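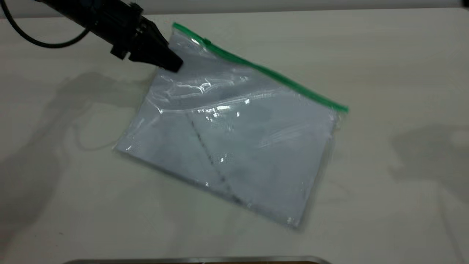
How to pack folded cloths in zipper bags

I keep all my spare cloths in clear zipper bags: tea towels, napkins, the soft ones for glasses. In the bag they stay free from dust, and I can see what I have without opening the whole drawer. My aunt Lizeth Nina taught me the folding when I moved to Ballarat, and I have changed only small things from her way.

What you need

Clean cloths, fully dry
Clear zipper bags, a little bigger than the folded cloth
A flat table with good light
A strip of paper and a pencil, if you like labels

1. Check that the cloth is dry

Put your hand inside the fold of the hem, where the water stays longest. If it feels cool, hang the cloth again for some hours. I once closed a damp napkin in November and opened it at Christmas, and the smell did not come out with two washes.

2. Measure with the bag

Lay the empty bag on the table and put the cloth next to it. The finished packet should be nearly the same shape as the bag, with a finger of space on each side. If you make it exactly the same, the corners will catch when you push it in.

3. Fold

Fold the cloth in half, then in half again, and smooth it with the side of your hand. Now bring the top part down as a flap, one third of the way. The flap makes the upper edge firm, so you have something to hold. For a thick cloth, leave out the second half fold and use a larger bag.

4. Put it in

Open the zipper all the way. Hold the packet by the thick edge and slide it in with the other end first. When it reaches the bottom, keep one finger on the cloth and pull your hand out slowly — otherwise the packet comes back with you.

5. Let the air out and close

Close the zipper from one corner and stop just before the end. Press with a flat hand from the bottom to the top, then close the last part. The plastic near the zipper will still have some wrinkles. I used to fight with them, now I leave them.

A coloured zipper is easier for old eyes, as you can check quickly if it is closed to the corner.

6. Store

Stand the bags like books in the drawer, zipper side up. Mine takes 16 of them. Napkins go in front, and the big tea towels at the back.

If a bag opens by itself, look for a thread caught in the zipper. Wipe the track with a dry cloth and try again.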